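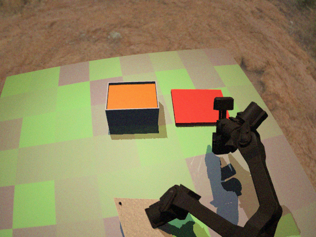 ## 13th July — glaze tests, second firing

Opened the kiln with Hrefna this morning and the ash glaze has come good at last! Over 200 test tiles through it now, and batch 139 is the first with no crawling on the corners (the old recipe lost nearly all of them there). The colour is a soft grey-green, a bit darker where it pooled, and lovely on the Diltlow clay.

What changed:

- ash washed twice, then sieved
- bisque taken up to 800 °C and left to cool overnight
- one thin coat, brushed — Kibet's idea, and a very good one

Moataz wants to try it on the curved pieces. Yes please, but keep the coat thin near the foot, it runs.

Still to do: weigh out a bigger batch, ask Nic Giolla if they have more of the apple ash, and put a few tiles outside before the August frost-box trial.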